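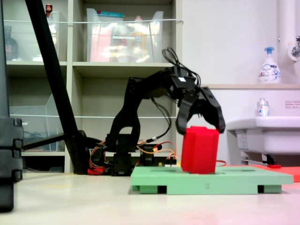 Colledwood open day: the block-and-tray arm (long post, sorry)

Forum: Small Robots > Visits and Shows

kiran_b
Posted Jan 3, 2023

Happy new year, everyone! I promised a few of you a write-up of the Colledwood open day and then the holidays swallowed me whole, so please forgive the delay. My sister-in-law drove, we got lost twice, and we still arrived before the coffee was ready.

The one I want to tell you about is the little black desktop arm that Siham Zaki was showing. It's plastic links and servos, wires going every which way at the base, and a job that sounds like nothing at all: reach down to a red block standing on a green tray, take hold of it, move it to another spot. I must have stood there for half the morning. Siham let people set the block down themselves between runs, turned a bit this way or that, and then we all leaned in to see how the fingers would come at it. By her tally it got 202 of 282 tries over the day, and she kept the misses on the same sheet as the hits, where anybody could read them. I liked that very much.

There was a boy next to me, maybe nine years old, who groaned every time it missed as if his team had let one in. By lunch he was giving it advice.

Anyway, I have a second picture further down, once I work out how to attach it to a reply. Did anyone else from here make it? I kept looking for name badges I recognized.

gaden_garage
Oh, I was there! I was in the back by the Luvus table most of the day, so we must have walked right past each other. I did get over to see the arm after lunch and I'll be the grump. I thought it was a funny choice for an open day. My two kids lasted three minutes. One block, one tray, one arm, and long waits while it got itself lined up. The Radwan folks had a cart that followed you around the hall and you couldn't get near it for the crowd.

chaimae_k
I'd take the block over the cart any day, gaden, sorry! A cart that follows people is great fun, but I came away from it with no idea how it was done. With the arm you could see every joint and ask about every joint. I asked Siham about the way the two fingers come down on either side of the block and she spent a good ten minutes with me, and there was a line behind me too (apologies to whoever that was).

gaden_garage
That was me in the line, Chaimae. Ha.

Fair point about asking questions. I still say give the kids something to do while it thinks. And 202 out of 282 isn't a number I would have put up on a wall.

kiran_b
Got the attachment working, with thanks to my nephew. You can make out how wide the gripper opens before it commits:
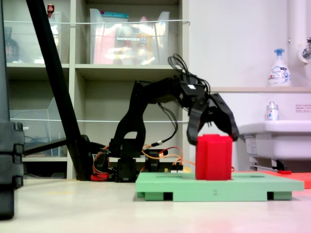

Fingers open over the red block on tray 2.

reda_h
Lovely, thank you Kiran. I see the cables looping up over the wrist, and I have the same bird's nest on mine. Did anyone ask her whether they get in the way? I keep going back and forth on tying mine down. When I strapped them tight last March the wrist joint started dragging at the end of its travel, so I cut the ties off again and I've lived with the mess ever since.

chaimae_k
I did ask! She leaves slack on purpose and would sooner have it ugly than pulling on the wrist. She did say she'd like to sort out the wires at the base one of these days.

adel_ghoneim
I'm going to disagree with her there, with all respect, as I've spent many evenings on this. Slack is fine, but a loop standing up like that will catch on something sooner or later. Put one loose clip halfway along the upper link and let the cable slide through it. You keep the slack and lose the nest. Reda, if yours was dragging, I'd bet the tie was too close to the joint.

reda_h
Could well be, it was right up against it. I'll try the loose clip this weekend and report back.

gaden_garage
While we're all being picky, what does the 2 on the tray stand for? Was there a tray 1 that I missed?

kiran_b
You know, I never asked, and now it's going to bother me. I'll write to Siham tonight. I owe her a thank-you note anyway, she lent me a pen and I walked off with it.

adel_ghoneim
Ask her what she's using for the finger tips too, please, if you're writing.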